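3.2 The table after a shared snack

The second setting in our study is the small table where people eat and drink together between other tasks. We chose it because it is a common place in homes and small offices, and because the objects on it are often left for a later moment. In the Orncombe part of the study we collected 575 written notes about such tables. Many of the notes speak about cups, and much fewer speak about plates or food.

We make a difference between three states of a cup. A cup can be standing, it can be lying on its side, or it can be put inside another cup. This division was first proposed by Shih-chieh Tai in the Sangkhawat survey of shared kitchens, and we keep his terms. The state of a cup is important for the person who clears the table. A standing cup may still belong to somebody, and people hesitate before they take it. A cup on its side is read as finished, even when the reader did not see who used it. Figure 3 gives a typical case with both states on one table.
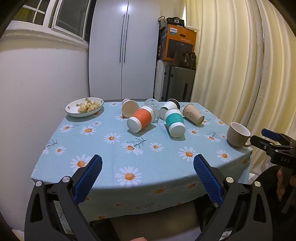
In the interviews we asked what people do first when they come to a table in such a condition. The most frequent answer was that they raise the fallen cups before they carry anything away. Several persons told us that they can not think well about the rest until the cups are upright. A smaller group starts with the food, and moves the bowl to a shelf or to the refrigerator. Only a few start with the cloth.

Figure 3. Table with a daisy-printed cloth, two views from the same occasion. Paper cups lie on their sides near the middle, a ceramic mug stands upright at the right, and a bowl with food is at the left.
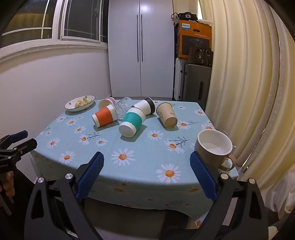
The material of the cup changes the decision. Paper cups are treated as one group, also when their colors are different, and they usually leave the table together. Ceramic mugs are treated one by one. In the notes from Serkitow, the mug was almost always the last object on the table, and its handle was mentioned as a reason to leave it standing — people expect the owner to come back and take it. Clear cups make a third case, and here our data are weaker. They are easily overlooked on a patterned cloth, and some notes that list all the paper cups forget the clear one completely.

A sleeve or a colored band has also a practical use. When many cups are similar in size, people remember "the teal one" or "the orange one" and not the place where they put it. This helps as long as the cups are still in use. At the time of clearing it has little effect, and we found no sign that cups were sorted by color. The Pludura checklist, with 244 entries, does not record color at all, so we could not compare this point between the two sites. The order of clearing is discussed again in Section 4.1, together with the results for the sink area.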